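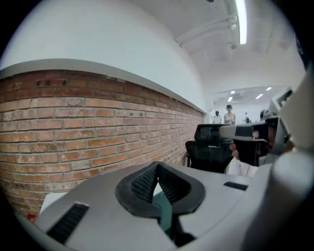 *Attachment 1: brick wall, sill and ceiling light, looking toward the doorway.*

**Ticket 731: Dust on the sill, again**
Site: Horkeo building, Boltutville
Status: open (reopened, then reopened with feeling)
Priority: low, according to the form. The form doesn't sit here.

**Reported problem**
Reddish grit turns up on the gray ledge over the brick wall. Wipe it Saturday, it's back by lunch on the next working day. The light also hums.

**Log**

*9:10 a.m.* Wiped the full length of the ledge with a damp cloth. The cloth is now brick colored and has been retired.

*9:40 a.m.* Checked the bricks. Several have chalky, weathered patches, and near the top left there's a small recess where the bricks look darker or may be missing. Asked Drakow whether that spot was on their repointing list. They sent back the list. It covers 2,000 bricks and a different wall.

*11:25 a.m.* Switched the tube off for ten minutes. Hum stopped. Switched it on. Hum resumed. Calling that one diagnosed.

*1:15 p.m.* Shao quoted 1,523 to clean and seal the brick, or 4,000 to do that and paint the white wall above it, which no one had complained about until the quote arrived. Now two people think it looks dingy.

*2:30 p.m.* Taped a sheet of paper under the recess to see if the grit comes from there. Please do not tidy it away. The last one lasted an hour.

**Workaround**
Keep mugs off the ledge. Keep lunch off the ledge. Yes, it's a very nice width for both.

**Next steps**
- [ ] Check the taped sheet tomorrow morning
- [ ] Get Drakow to look at the correct wall
- [ ] Replace the ballast in the light fitting
- [x] Order more cloths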